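About Venham

Venham started in the back half of a shoe repair shop in Ladness, with two sewing machines and a kettle that took forever to boil. We mend things for a living - coats, backpacks, tents, the odd stuffed rabbit - and we teach anybody who'd like to learn how to do it at home. There are 11 of us now, and we've finally got windows!
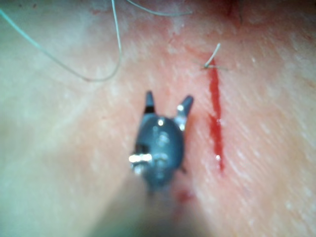
Our beginner classes run for three evenings, and we keep them small so that everyone gets plenty of help (and a decent chair). We spend a good part of the first evening just on tools, and people are often surprised by how much we have to say about tweezers. We like a pair that's fine enough for coaxing out broken stitches without tugging at the cloth around them. After that come needles, thread and the dreaded zipper.

If you'd sooner leave the work to us, bring your things to the counter on Stultari Street. Most repairs take roughly two weeks, a little longer when tent season comes around. Friday is our late night, and the kettle is quicker these days.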